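Namham Regional School Board
Minutes of the regular meeting, 6:30 p.m., library, Golar Secondary

Present: Nilmini Chowdhury (chair), Rezaul Herath, Drita Dumitrescu, Nuwan Patwary
Regrets: Zdenka Krasniqi

1. Minutes of the May meeting were adopted as circulated.

2. Boundary plebiscite
R. Herath reported the final count on moving the Virkum catchment into Golar: 1,943 ballots cast, with the change carried by 218. Two requests for a recount were received and both have been withdrawn.
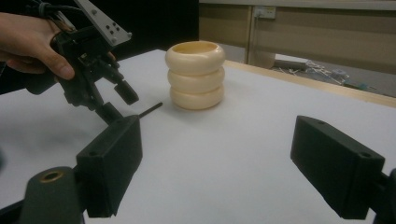
Moved by D. Dumitrescu, seconded by N. Patwary, that the result be accepted and sent to the ministry. Carried.

3. Busing
The new boundary adds some 50 students to the Gauthier Road route. N. Patwary asked whether a second bus would be needed in the fall. Staff to bring costs to the next meeting. D. Dumitrescu asked that Virkum parents get the timetable before school lets out.

4. Grade 7 places
Families with a child already at Virkum may apply to stay until the end of Grade 8. Forms go to the school office. The chair noted that siblings are not covered by the motion passed in the winter. R. Herath will draft an amendment.

Adjourned 8:10 p.m.

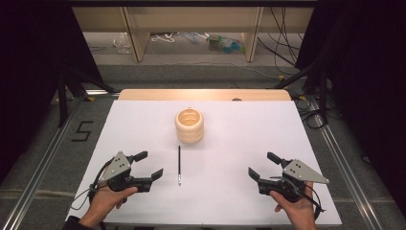
GOLAR, June

Notice of motion, R. Herath: that the stay provision for Virkum students be extended to younger siblings entering Grade 7. To be debated at the next regular meeting.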